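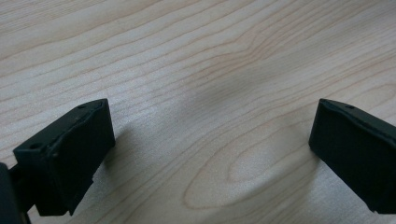 Fig. 3. View from the hand tool over the bench, fingers wide open.

Section 3: Recording your first demonstrations by hand

Okay, the Ornel hand tool is charged, the Plistel software is installed, and you have something you want your arm to learn. I'm going to use our usual starter task (pick up a block, set it in a tray) but swap in whatever you like, as long as it fits between the fingers.

If you haven't done the finger check in Section 2 yet, go back and do it. I'll wait.

Before you record

1. Clear a patch of bench big enough to work in without bumping your elbow. Plain wood is great. Glossy tops throw reflections into the view and I've lost whole afternoons to that.

2. Turn the tool on and hold the side button until the light goes solid green. Blinking green means it's still looking for the receiver, so give it a second.

3. Open the live view in Plistel and let go of the trigger all the way. You want what you see in Fig. 3: both black fingertips in view, one on each side, facing each other with clear bench between them. If one of them is missing, the camera mount has slipped. Loosen the thumbscrew, nudge the mount, tighten it again, and check.

4. Look at the light. A soft shadow across the wood like the one in the figure is fine and I leave mine alone. Hard black shadows with sharp edges are worth fixing, and usually all it takes is turning the desk lamp toward the wall.

5. Press Zero with the fingers fully open. Squeeze them shut, press Zero again, and let go. The width readout should come back to the same number it started with.

Note: The two fingers won't look level in the live view unless you're holding the tool dead straight. In Fig. 3 the left one sits lower and closer than the right, and that's a perfectly good view. Please don't start bending mounts to even them up!

Recording

6. Put the block and the tray on the bench. Start with the tool up and away from both, fingers open.

7. Tap the record button once. You'll get one beep. Count to two in your head before you move.

8. Do the task at the speed you'd hand somebody a full cup of coffee. Reach, squeeze, lift, carry, set down, open, back away. Try to keep the fingers in view of whatever you're reaching for the whole time, and keep your other hand out of it (this is the hardest habit to break, I still catch myself steadying the tray).

9. Tap record again. Two beeps and the take is saved.

10. Move the block somewhere new and go again. Turn it, slide it to the far side, put it close to the tray. If every take starts from the same spot, the arm learns that spot and not much else.

Caution: Keep the arm powered off while you record. You don't need it for any of this, and a live arm plus a person leaning over the bench is a bad mix.

Caution: Don't pry with the fingertips or use them to push heavy stuff around. The pads are replaceable but the linkage behind them is a pain to get at.

How many takes?

More than you want to do, sorry. My block and tray set on the Gravandale bench ended up at 765 takes, and after I tossed the bad ones I had 641 to train on. You can do a first test with far fewer just to see the arm move, and I'd encourage it, it's a nice break from squeezing a trigger.

Toss a take if you dropped the block, if your sleeve covered the camera, or if you stopped halfway to think. Keep the ones where you reached a little crooked and then corrected yourself. Those are good, the arm needs to see how to recover.

Sending takes to the Awan arm

11. Plug the tool in by cable and pick Import in Plistel. Leave the tool alone until the bar fills.

12. Choose Awan as the target arm and run Check Reach. Any take that goes farther than the arm can stretch gets a red mark. Redo those closer in.

13. Save the set under a name you'll recognize later. "test2final" is not that name, ask me how I know.

Training is covered in Section 4.

Last updated 16/05/2026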